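Clear Plastic Containers

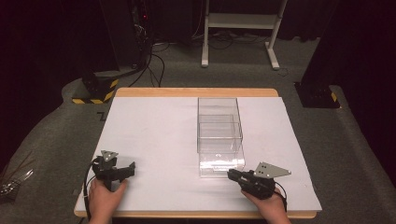
Vol. 3, p. 305

A clear plastic container is any see-through tub, box, cup or jar made of plastic and used to hold food, screws, buttons, seeds or whatever else you've got too much of. I've had the "Containers and Closures" pages of this encyclopedia for a good while now, and I still think this is the best entry in it (the one on corks is very dry!).

Materials. Most clear containers you'll meet at home are made of PET, polystyrene, polypropylene or polycarbonate. PET is the drinks bottle plastic, bright and light, and it goes soft and sad if you pour boiling water in. Polystyrene looks the most like glass and cracks the most like glass too. Polypropylene is a bit cloudy, but it bends, it takes heat well, and it's what I'd buy for soup. Polycarbonate is the tough one you see in restaurant kitchens, usually as big square tubs with measuring lines up the side.

How they're made. Thin ones are mostly thermoformed: a sheet of plastic is warmed and pulled down over a mold. Thicker ones are injection molded, and you can often find a small round mark on the bottom where the melted plastic went in. Go and look, I'll wait. Bottles and narrow-necked jars are blown up inside the mold like a balloon.

Shapes and sizes. Square ones pack a shelf better and round ones are easier to scrape clean. My own favorite is the 900 milliliter round tub, and I once spent a whole March trying to find lids for a stack of them. The Sulari range fits inside itself very nicely when empty. Berisha tubs are sturdier, but the rims changed at some point and old lids won't go on new tubs, so check before you buy spares. Kamarul Ngui, who wrote the first version of this entry, kept 22 Wasorine jars of dried beans in his hallway and was firmly on the side of screw tops.

Care. Warm water, dish soap, soft cloth. Scouring pads scratch the surface and the clear look never quite comes back. Tomato sauce stains polypropylene orange; a day on a sunny windowsill fades it a good deal. For smells, I leave baking soda and water in overnight with the lid off.

Recycling. The number in the little triangle on the bottom tells you the type of plastic: 1 is PET, 5 is polypropylene, 6 is polystyrene. What gets collected varies a lot from town to town. In Bolgate they take 1 and 5, rinsed, lids off.

See also: Closures; Jars, glass; Labels; Lids, lost.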